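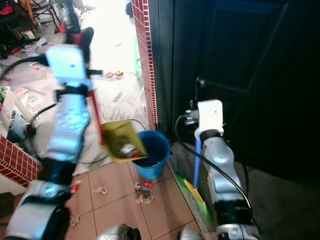

Chapter 7
Gutters and Downspouts

A roof collects water, and the gutters decide where it goes. When they work, the owner of a house hardly thinks about them. When they fail, the damage often appears somewhere else: a stained soffit, a peeling window frame, a strip of washed-out soil along the foundation.

This chapter covers the parts of a residential gutter system, the common ways those parts fail, and the repairs a maintenance worker can make from a ladder with hand tools. Replacing a full run of gutter is covered in the next chapter.

Before you begin

You should already know how to set and tie off an extension ladder. If you do not, go back and read the ladder section before trying any of the exercises.

Terms used in this chapter

Fascia: the board behind the gutter, fixed to the ends of the rafters.
Hanger: the bracket that holds the gutter to the fascia.
Outlet: the opening in the gutter floor where the downspout connects.
Pitch: the slope of the gutter toward the outlet.
Splash block: a tray on the ground that carries water away from the wall.

Opening case: the Lanska Street duplex

Rawan Karaki managed a two-story duplex on Lanska Street. After heavy rain, the tenant on the ground floor, Nizar Masri, reported water running down the outside of his kitchen wall. A roofer looked at the shingles and found nothing wrong. The gutter on that side had been cleaned a month earlier.
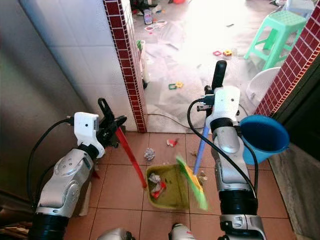 Karaki then called Maricel Tagle, who went up with a level and a garden hose. She found that the hangers at the outlet end were tight, but several near the middle had pulled loose from the fascia. The gutter sagged there, and water ran to the low spot and spilled over the front lip. Wind pushed it back against the wall – the same wall where Masri had seen it.

The repair took one morning. Tagle probed the fascia with an awl to check for soft wood, moved each loose hanger a few inches to sound board, and reset the pitch with a string line. She ran the hose again before she took the ladder down. The invoice notes that the outlet was clear and that no sealant was used.

Keep three points from this case in mind as you read. A clean gutter can still overflow. A leak seen at the wall may start well above it or to one side. A hose test costs very little and should be done before and after the work.

Finishing the job

Leave the site as you found it. Old sealant, screws and cut metal should go into a bucket as you work, and hard surfaces below the ladder should be swept before you leave. Screws left on a driveway end up in tires.
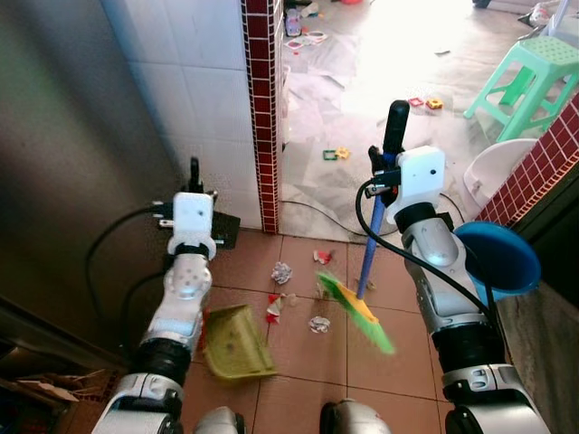
Figure 7.1 Paper litter being swept into a dustpan with a broom on a tiled kitchen floor.

7.1 How Pitch Works

A gutter that looks level from the ground may be sloped correctly, and one that looks sloped may not drain at all. The trim line of the house is a poor guide, as older houses settle unevenly. Always measure from the gutter itself, using a level or a string line pulled tight between the two ends.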